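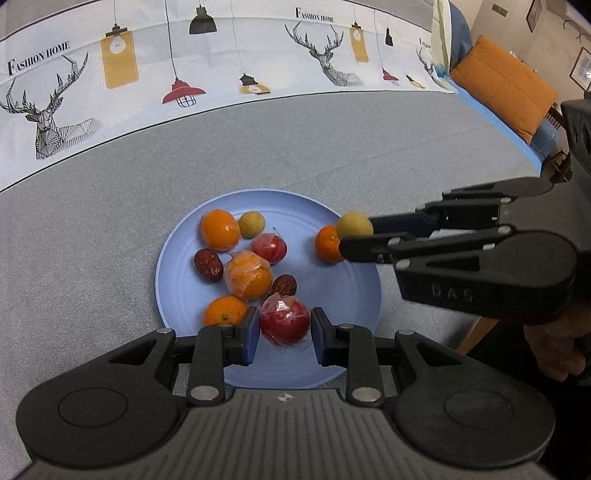

fruit plate, blue one, gray cloth

pramley_kitchen wrote:
OK so question for the fruit bowl people. I keep a mix out on the table, oranges, dates, a couple of little yellow-green ones, and some of it is still in the plastic wrap it came in. My sister-in-law Fatemeh says every bit of film has to come off the minute you get home. I say leave it on till you eat the thing. Who's right?

tworivers11 wrote:
Fatemeh is right, sorry! Wrapped fruit sweats in a warm room, and then you get that soft spot underneath that you don't find until your thumb goes through it. Also a plate looks so much nicer without the crinkly stuff all over it.

M. Abbasi wrote:
Disagree. My oranges dry out by the radiator in February if I unwrap them, the skin goes like cardboard. I'd worry more about the dates. They're sticky and they pick up lint from everything, so mine get their own dish with a lid.

pramley_kitchen wrote:
Ha, I like the dates on the same plate, people grab one on the way past. But you may have a point about the lint.

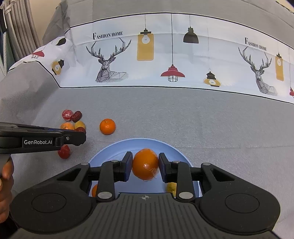 I do move things on and off that plate all the time, so maybe the answer is wrapped oranges on one side and everything bare on the other? Fatemeh will hate it.

tworivers11 wrote:
Or just buy fewer. I used to get a bag of 11 and throw out half. Now it's 6 and they're gone before the wrap matters.

M. Abbasi wrote:
Still keeping mine wrapped lol. What's the plate, by the way? I want a blue one with a rim like that.

pramley_kitchen wrote:
Clutstead, from the seconds shelf. They had bigger ones too but I'd never fill it.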